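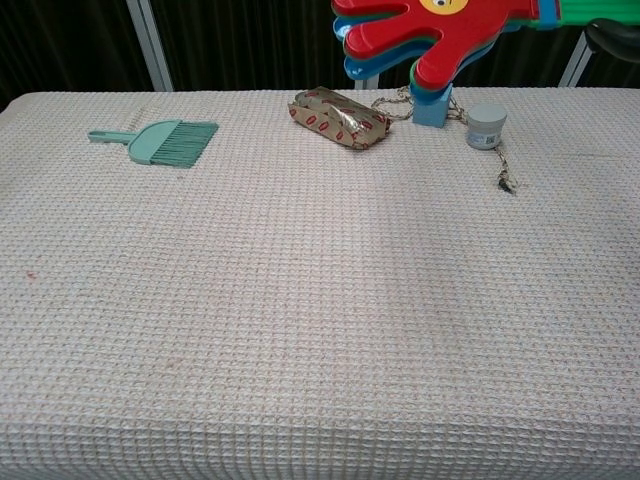
6/29/22

Kulto pushed out its new writing assistant last week, the one they'd been hinting at since the spring. I've used Kulto for my notes and invoices for years, so I got it whether I wanted it or not. There's a small star button at the bottom right of every page now. You click it and it offers to summarize, rewrite or "continue" whatever you've got open.

I gave it eight days before writing anything down.

Summaries are the good part. I fed it 28 pages of meeting notes from the Grenulden job and it gave me back a page and a half that I could have sent to the client with light edits. It got one date wrong and it left out the argument over hosting costs, but it caught two follow-ups I had forgotten. That alone saved me most of an afternoon.

Rewriting is worse. Everything comes out sounding like a hotel brochure. I wrote a short email telling a supplier their last delivery was late, and the tool turned it into three paragraphs thanking them for their partnership. There is a tone setting with five choices and I couldn't tell four of them apart.

"Continue" I turned off on the second day. It made up a phone number for a customer in Gostthorpe. The number looked fine, right area code and all, and I only noticed when I went to call it.

Hiwot Tufa, who I share some contracts with, has been on Kahsay for the same kind of work. Hers runs slower but it marks the lines it isn't sure of in yellow. I'd take slow and yellow over what I have. She says it still gets names wrong, mostly short ones.

Then there's the price. It's free until September and after that it goes to $68 a year on top of the regular plan. For me that's almost worth it for the summaries. If you only write a few emails a week I'd skip it.

I did read the terms. Documents you run through the assistant are kept for 30 days "for quality purposes" and you can opt out, but the switch is under Billing and not under Privacy, so it took me a while to find. Go to Billing, then Plan Details, then scroll all the way down. You have to do it again on each device. My tablet was still opted in on Monday's backup when I checked, so look at yours too.

I'm leaving the summaries on for now and will decide about paying when the first bill is due.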